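We use cookies to remember your settings and to see which pages get read. By staying on this site you agree to this. OK / Read more

Filed under: Minutes & Notices, Pantry and Linens

Isambridge House Residents' Association
Minutes of the Pantry and Linens Meeting, 8/31/18
Held in the ground floor sitting room

1. Welcome

The chair opened the meeting and thanked everybody for coming down on such a sticky evening, and thanked the second floor in particular for the lemon cake, which went round twice before we got to any business at all. Apologies were received from the two households who are still away at the lake. We hope the weather is kinder to them than it has been to us.

2. Minutes of the April meeting

These were read and agreed with one correction. The sewing basket was lent to the Fallwood building and has been back on its shelf since before the summer, so would whoever has been asking Fallwood for it please stop, as they have been very patient with us.

3. Money

We started the season with $180 in the pantry tin and have spent $128 of it, nearly all on tea, crackers and the new shelf liners. It was felt that the shelf liners were a little dear for what they are, but they do wipe down beautifully and the cupboard has never looked so cheerful. The tin will be topped up in the usual way, an envelope under the office door, whatever people can manage.

4. The cupboard in the hall

There was a long and good-humored talk about the hall cupboard. The Trummer shelving unit has started to lean again. One resident thought it was the floor and another thought it was the jars, and after going out to look at it together we agreed to move the jars first and see. Heavy things are to go on the bottom from now on, please, and that includes the big bags of rice.

Nuvix, the firm that did the hall lights, have written to say they will come back for the one that hums. We have asked them to ring the bell and not just knock, as the sound doesn't carry to the back of the building.

5. Blankets and boxed treats

Everyone agreed that the donations have been wonderfully generous this time, and also that they have been landing wherever there is a flat place to put them. Boxes of cookies have been set down beside the curtain, with smaller cartons next to them, and the big gray fuzzy blanket with the white lines all over it has ended up right in among the groceries. It's a lovely soft thing and several people have already asked about borrowing it when the nights turn cool. It was agreed that blankets and food will be kept apart, blankets in the linen chest and boxes on the middle shelf, and that the orange "FRESH FRUIT" cardboard may be flattened once it is finished with.

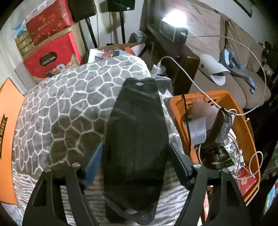
6. Borrowing list

The paper list on the inside of the cupboard door is full, front and back. A new sheet will go up this week with a wider column for names. Blankets may be kept for 5 nights and then brought back, shaken out and folded, so the next person gets a turn. Anyone who needs one longer only has to say so, and we don't want a soul sitting cold over a rule.

7. Any other business

The kettle has been descaled and tastes much better. A green umbrella was left behind after the last coffee morning and is hanging by the mailboxes.

The meeting closed with more tea, and what remained of the cake was sent up to the top floor.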